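The Brondent Cycle

The Brondent Cycle is a sequence of linked short stories by Lenuța Sârbu, first published in one volume by the Coltis Press. It follows the residents of Clirnstead, a river town of uncertain location, across several generations. The book runs to 335 pages in its first edition and is usually classed as literary speculative fiction, although the author has preferred the plain term "stories."

Background

Sârbu began the earliest of the stories while working as a proofreader for a regional almanac. Three of them appeared separately in small magazines before the book was planned. The decision to join them came late, when she noticed that the same ferry landing had been used in each. The completed manuscript was delivered in October and contained 14 stories, two of which were removed before printing.
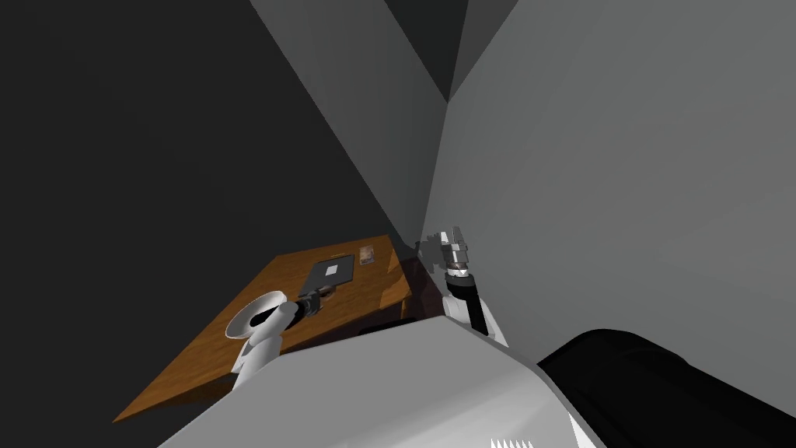
Wooden table with a dark gray tablet-like object and a small card, computer rendering.

Structure

The stories are arranged out of chronological order. The opening piece, "Low Water," takes place near the end of the town's history, and the closing piece, "The Surveyor's Daughter," describes the laying of its first street. Between them the book moves back and forth without dates. Readers must place each story by small signs, such as the condition of the bridge or the name painted over the Ciobanu bakery.

The Ciobanu family appears in every story, sometimes only in passing. Its members serve as bakers, ferry hands and, in the later period, as keepers of the town archive. The archive holds 3873 letters, most of them never sent,
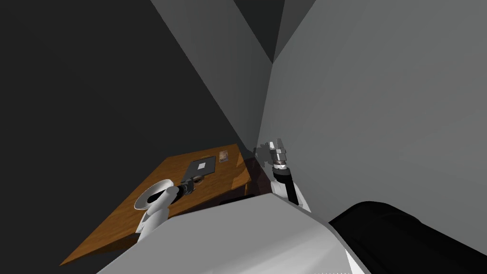 and the search for the writer of one such letter supplies the main thread of the second half. The writer is identified in "Brondent," the longest story and the source of the book's title. It is told entirely by a clerk who does not understand what has been found -- a device that divided early reviewers.

Themes

Memory and its physical storage are the chief concerns of the cycle. Characters keep objects long after their use has been forgotten, and several stories turn on the wrong identification of such an object. 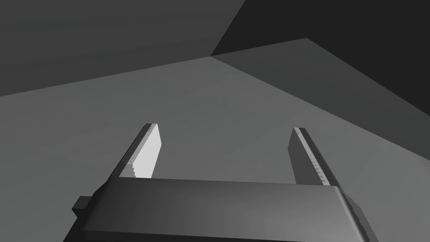

Sârbu's treatment of labor has received less attention than her treatment of memory. The ferry hands are described mainly through their hands and tools, and "The Winch House" gives over four pages to a single lifting device. Its grip is of the simplest kind, two parallel fingers set in a broad dark housing, and the narrator comes to regard it as the only honest worker in the town. Later critics have read the passage as a comment on the clerk in "Brondent," who also handles things without knowing their value.

Reception

Early notices were mixed. Some reviewers admired the restraint of the prose, while others found the order of the stories needlessly difficult. A second edition, dated 26 December 2003, restored the two omitted pieces and added a short family tree. Opinion of the restored stories remains divided. "The Glass Lid," concerning an oculist's apprentice, is now often chosen for classroom use. 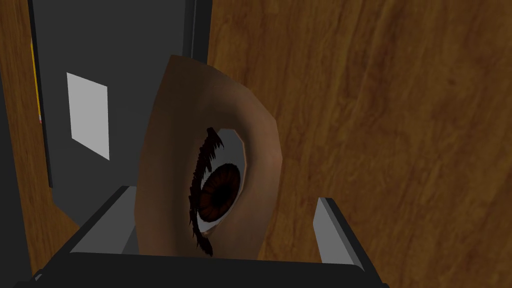 Model of a human eye with its surrounding lids, computer rendering.

Editions

The first edition was issued in cloth only. The second appeared in paperback with a revised text and remains the standard one for citation. A limited printing of 245 signed copies was prepared from the same plates.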